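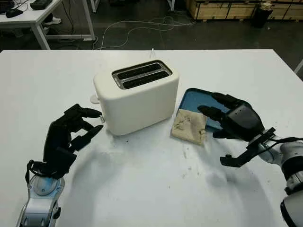 トースターって、なんで中が赤くなるの? 火が入ってるの? マドゥ・アフジャさんからとどいたおたよりは、この二つの質問だけでした。短い! でも、とてもいい質問です。わたしも小さいころ、パンを入れるたびに上からのぞきこもうとして、「顔を近づけちゃだめ」とよくしかられました(本当に熱いので、みんなもまねしないでね)。

先に答えを言ってしまうと、火は入っていません。赤く光っているのは、熱くなった金属の線です。

トースターの中には「電熱線(でんねつせん)」という細い金属の線がはってあります。よく使われるのは、ニクロムという、ニッケルとクロムをまぜた金属です。コンセントから来た電気がこの線を通ろうとすると、すんなりとは進めません。せまくて人がいっぱいのろうかを、むりやり走りぬけるところを思いうかべてみてください。あっちにぶつかり、こっちにぶつかり、みんな汗だくになりますよね。電気のつぶも線の中でぶつかりながら進むので、線がどんどん熱くなるんです。この「通りにくさ」のことを、むずかしい言葉で「抵抗(ていこう)」といいます。

じゃあ、なぜ赤いの? ものはとても熱くなると、自分で光りはじめます。炭火が赤いのも同じしくみです。それから、電熱線は目に見える赤い光のほかに、目に見えない「赤外線(せきがいせん)」という光もたくさん出しています。パンを焼いているのは、おもにこの赤外線です。ストーブの前にすわると、顔がじわっとあたたかくなるでしょう? あれと同じことが、あのせまいすきまの中で起きています。

さて、次はパンのほうの話です。わたしはここがいちばん好き!

食パンの中には、水がけっこう入っています。しっとり、ふわふわしているのはそのおかげです。熱があたると、まず表面の水が湯気になってにげていきます。水がへった表面はかたくなって、さわるとカリカリ。でも中までは熱がとどくのに時間がかかるので、中のほうはまだ水がのこっていて、ふんわりしたままです。外はカリッ、中はフワッのひみつは、水のへりかたのちがいだったんですね。

表面がかわいて、もっと熱くなると、こんどは色が変わりはじめます。パンにふくまれる糖と、たんぱく質のもとになるアミノ酸がくっついて、茶色いものと、あのたまらないにおいのもとができるんです。これを「メイラード反応」といいます。名前は舌をかみそうですが、みんなはもう何度も出会っていますよ。ホットケーキの茶色も、焼いたお肉のいいにおいも、この反応のなかまです。

焼きすぎると? 茶色を通りこして、黒くなります。これはこげ。にがくて、おいしくありません。わたしは焼き色のつまみを強いほうに回したままわすれていて、朝から二枚つづけてまっ黒にしたことがあります。台所じゅうにおいがして、九月なのに窓をぜんぶ開けて、ずいぶん長いことぱたぱたあおいでいました。

そういえば、パンが「ポン!」と飛び出すのはなぜでしょう。

上から入れるタイプのトースターには、たいてい横か前にレバーがついています。レバーをおし下げると、パンをのせる台もいっしょに下がって、そのときにばねがのびたり、ちぢんだりして力をためます。台は下でカチッと止まり、電気が流れはじめます。決まった時間がくると、止めていた部分がはずれて、ばねが元にもどろうとする力で台がいっきに上がる。それがあの「ポン!」です。台を止めるのに電磁石(電気が流れているあいだだけ磁石になるもの)を使っているトースターもあって、コンセントをぬいたままだとレバーが下で止まってくれません。こわれたかと思ってあわてたら、コンセントが入っていなかった、なんていうことが、うちではよくあります。

すきまが細長いのにも、ちゃんとわけがあります。あの形なら、食パンを立てて入れられて、両がわの電熱線からうら表をいっぺんに焼けます。とちゅうでひっくり返さなくていいので、らくちんですね。そのかわり、ピザみたいに上に具をのせたパンは焼けません。立てたら全部すべり落ちてしまいます!

パンくずの話もしておきましょう。食パンって、そっと持ったつもりでも、まわりにぽろぽろ落ちますよね。机の上のくずはふけばおしまいですが、トースターの中に落ちたくずはそのままのこって、次に焼くときにまた熱くなります。たまるとけむりが出たり、火がついたりすることもあるので、底に引き出しのようなくず受けがついているものは、ときどきぬいてきれいにします。そうじはコンセントをぬいて、すっかり冷めてから、おうちの人といっしょにね。

大事な約束も書いておきます。パンが引っかかって出てこないとき、フォークやナイフを入れてはぜったいにいけません。金属は電気を通すので、びりっと感電してしまうかもしれないんです。すぐに大人をよんでください。ぬれた手でさわるのもだめ。つかっているときは、上のところも熱くなっています。

最後に、おうちでできる実験を一つ。同じふくろの食パンを二枚用意して、一枚はふくろから出したらすぐ、もう一枚はお皿にのせてしばらくおいてから、同じ強さで焼きます(かならず大人といっしょに)。おいておいたほうは表面の水がへっているはずですが、焼き色はどうなるかな? 一枚目を焼いたあとは、トースターがしっかり冷めるまで待ってください。中が熱いままだと、どっちのせいで色が変わったのか、わからなくなってしまいます。

けっかはノートに、焼く前と焼いたあとの色をぬっておくのがおすすめです。食べちゃうと、もう見くらべられないので。マドゥさんも、やってみたらまたおたよりをくださいね。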